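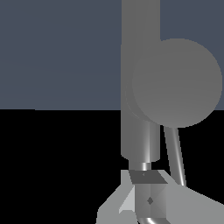

Celeste Cordeiro
Senior Research Fellow, Tralstead Institute for Rural Transport

3.2 Waiting times at village stops

Figure 1. A plain grey upright against a blue-grey and black ground.

Passengers were interviewed at 60 stops on the Detari route during July. Of the 700 replies received, more than 200 named the missed connection at Falcão as their main complaint. Waits were longest in the early evening, when the school service no longer runs. Ponce and Valente report a similar pattern for market days.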